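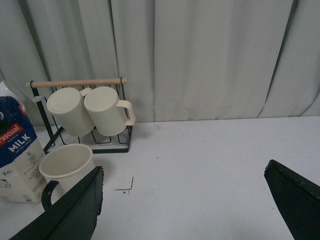 Raghda Awad would like it known that a mug belongs on a hook, and that anyone stacking them in a cupboard deserves the chips. Her letter was one of 17 that reached us after our February column on kitchen clutter, and it was by some distance the calmest.

The cause of all this feeling is the mug rack, an object most of us had managed not to have opinions about. Then Avberg, the housewares shop on Orellana Street, put two kinds on sale in the same week and asked customers to say which they preferred. The Skadano is black wire with a wooden bar across the top. The Fustance is the old-fashioned tree, a wooden post with pegs sticking out of it like a coat stand for very small guests.

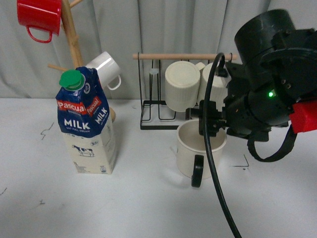
Customers could vote by dropping a slip in a jar by the register, and the shop says it collected 2501 of them, a better turnout than the last parking meeting. The wire rack won by 17 votes. Supporters of the tree have asked for a recount, on the grounds that several slips said only "coffee."

Arguments on both sides are well worn by now. The wire people say theirs sits neatly at the back of a table and holds matching mugs in a row. The tree people say nobody owns matching mugs, and that a red enamel one and a white one look fine together as long as there is a peg for each — and milk within reach.

Avberg will keep both on the shelf through the end of the month. The slips will stay in the jar until roughly two people agree on how to count them. A vote on dish towels has been ruled out for now.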